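Unit 9: Fitting memory and processor
Trustbridge evening course, handout for the second bench session

Bring your own wrist strap if you have one. We start with the case on its side and the cover off, mains lead out. The session lasts 45 minutes.

Find the processor socket first and use it to get your bearings. The memory slots are next to it, and the notch in each module must match the ridge in the slot. Open the latches before you put a module in. On boards with several slots, look up the filling order in the manual, as it differs between makers.

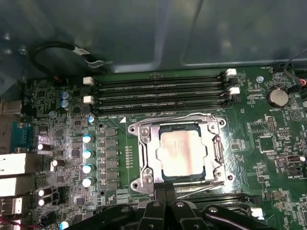
Naima Amrani adds that beginners press too gently on memory and too hard on the processor. A processor should drop into its socket under its own weight. The lever does the rest, and it will feel stiff.

Old thermal paste comes off with a lint-free cloth and a little alcohol. Keep your fingers off the gold contacts.

Before next time, read pages 23 to 50 of the course book and write down what these terms mean: load plate, retention latch, heat spreader. Spare modules are in the drawer marked Sarosar. Please put them back in their sleeves.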